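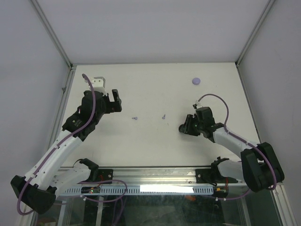 Casville Community Seed Library
Spring progress report to the Bestlow Fund

Hi everyone at Bestlow,

I promised you something in April and it's still April, so I'm calling this on time! You asked for a plain account of where the money has gone, what's working and what isn't, and I've tried to stick to that, although I do wander off into beans for a while in the middle.

First, the big one. The seed cabinet is full. When we applied to you we had two shoeboxes and a cookie tin of envelopes, half of them with no year written on them, and I was keeping the list in my head. We now have 131 varieties sorted, labeled and dated in the old card catalog drawers at the Casville branch library, and people can walk in and take up to five packets a visit without asking anybody. The drawers are the perfect size (the packets stand up like index cards) and the library let us have them for nothing, so the furniture line in the budget has barely been touched. More on that below.

We printed 2,000 packets in the first run. I thought that would last us until next year and I was wrong. Tomatoes and peppers went in the first weeks, then the lettuces, and by the end of March I was cutting up grocery bags at my kitchen table and gluing them into envelopes. They look pretty nice, to be fair, and a couple of people have asked for the brown ones since. But my handwriting is not what you'd call a label font, so I've ordered another print run and used part of the furniture money for it. I believe the grant letter allows that, up to ten percent between lines. If I've read it wrong, please call me before the invoice comes through.

The germination tests took way longer than planned. Our method is simple: ten seeds on a damp paper towel, towel in a bag, bag on top of the fridge, and then you look every day and write down what came up. Easy with one bag. With a whole fridge top of bags it gets confusing fast, and I lost a full set of onion results when the marker rubbed off in the damp. We use pencil on masking tape now and it has held up fine. Old onion and parsnip seed did badly, as everyone who gardens around here told me it would, and we threw out most of it. The beans and squash were great, even the ones from the cookie tin.

Which brings me to the beans. One of the things I wrote in the application was that we'd try to track down vegetables people had been growing in Casville for a long time, and I didn't really know if there were any. There are! The best so far is a flat brown pole bean that came to us in a mayonnaise jar. The family who brought it call it Dania, and they've grown it along the same fence for longer than the mother can remember. I can't find it in any catalog, though that doesn't prove much, because bean names are a mess and the same bean can have six of them. We've put a small amount in the cabinet and four households are growing it out this summer, well apart from other pole beans, so that we have enough to share properly next year. I've asked each of them to keep notes on when it flowers and when the pods dry down. I've also asked them please not to eat all of it.

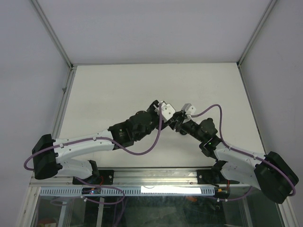

Written by Edit Takács
Seed library coordinator, Casville

On to the classes. We planned four and we've held three. The seed starting class was the most popular by far, and we ran out of chairs. The one on reading a seed packet was small but lively, and it ended up as a long argument over what "full sun" means when you have a neighbor with a maple tree. The third was grafting, which was too ambitious for an evening and I'd leave it out next time. The fourth is seed saving, and I've moved it from May to late August so people can bring in ripe stuff from their own yards and do it for real. I hope that's okay with you. It does mean the last of the teaching money won't be spent before your summer cutoff, and I'd like to carry it over if there's a form for that.

We've also got a little outdoor plot going behind the Hijazi bakery on Mill Street. They had a strip of ground along the back wall that was all bindweed and gravel, and they said we could have it if we dealt with the bindweed. We have mostly dealt with the bindweed. It keeps coming up by the drain. There are 19 beds marked out with string and I've planted the ones nearest the wall with kale, chard and peas, all for seed and not for picking (I've put up a sign, and somebody has been picking anyway). The soil is thin and full of brick, so I spent some of the tools line on compost.

Money, quickly. The full spreadsheet is attached but I know not everyone opens attachments. Printing is over, furniture is way under, tools is a little over on account of the compost, and teaching is under for the reason I gave. We also got an unexpected $500 from a plant sale the library let us tag along with. I've kept it separate and would like to put it toward a small dehumidifier, as the catalog drawers are against an outside wall and I worry about July. I haven't bought one yet.

Things I'd do differently: start the germination tests in the fall, order twice as many packets, and get a second person who knows the list. At the moment if I'm sick then the cabinet doesn't get restocked, and I was sick for most of February. Two people from the seed starting class have offered to learn it and I'm having them both over in a couple of weeks to go through the drawers.

Coming up before the next report: thinning and staking at the bakery plot, the second print run, a borrowing sheet in Spanish (the draft is done, it just needs someone better than me to read it), and a visit from the third graders at the elementary school, who will each be taking home a sunflower seed in a paper cup.

If any of you are passing through town, the cabinet is to the left of the large print shelves and it's open whenever the library is. Take some peas, we have too many.

Thanks so much,
Edit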